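Pladasura Guest Rooms: where we are at the end of May
To: Kanokwan Kaewmanee, Hemus Fund
From: Vichien Sombatkul

Hi Kanokwan,

You asked for something shorter than last time, so I'll skip the background and get into it. The short version is that the bedrooms are in decent shape, the trash side of things is coming along, and I still owe you a final number on bedding. I spent the morning upstairs with the checklist, mostly looking at floors and nightstands (my knees would like a word with whoever picked carpet). 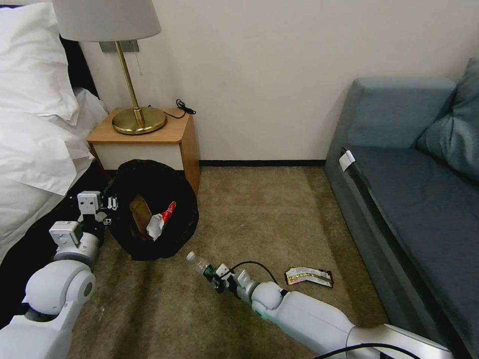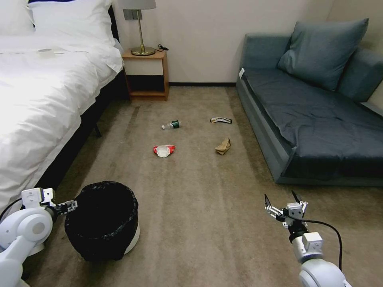

Bedroom floor pickup, with litter on the carpet near the nightstand and sofa.

So, floors first. The new order of work is litter, then bed, then surfaces, then vacuum. We used to start with the bed, and people kept dragging the duvet over whatever was on the carpet. I walked that bedroom with the list in my hand and the space between the bed and the sofa is the spot to watch. Snack wrappers end up there, and the carpet has enough streaks and speckles in it that small stuff is easy to miss if you only look from the doorway. I've added a line telling people to go all the way in, up to the nightstand, and look back toward the door.

Bottles are the other thing. Your grant covers the separate recycling pickup through Karabulut, and we've now sent them 213 bags since the start of the project, which I'm really pleased with! The trouble is that bottles and cardboard still get tossed in the black bags with everything else when people are in a hurry. We tried a sign. The sign did very little. What I'd like to do next is put a second, smaller container on each cleaning cart so there's somewhere to drop a bottle right away, cap and all, and sort out the rest downstairs.

Nightstands and lamps: I love the brass lamps, they make the rooms feel like somebody's house, but the cords are a nuisance. They get left in a heap at the back of the nightstand and catch dust like you wouldn't believe. I bought a box of cord clips out of the small items line and we'll do the lamps one room at a time. The open shelf on the newer nightstands also needs wiping, and it wasn't on the old list at all, so that's fixed.

Bedding is the part I'm less happy about. The white duvets look great when they're smoothed out and pretty sad when they aren't, and they take a long time to dry. Cistano quoted us $1126 for a replacement set of covers. I think that's high. I've asked them to price a lighter cover and I'm waiting to hear back, so please don't count that figure as spent.

Money, quickly. Of the supplies line we have $300 left. Bags and liners came to $136 for the month, a little more than I planned, mainly from people double-bagging. I've asked them to stop unless something is leaking.

Still to do before the next report:
Second container for each cart
Cord clips in the remaining rooms
Answer from Cistano on the lighter covers
Vacuum belt (again)
Reprint the checklist in bigger type

One question for you. Can the cart containers come out of supplies, or do they count as equipment? I read the guidelines twice and could argue it either way. I'm at my desk until four most afternoons if it's easier to call.

Thanks as always,
Vichien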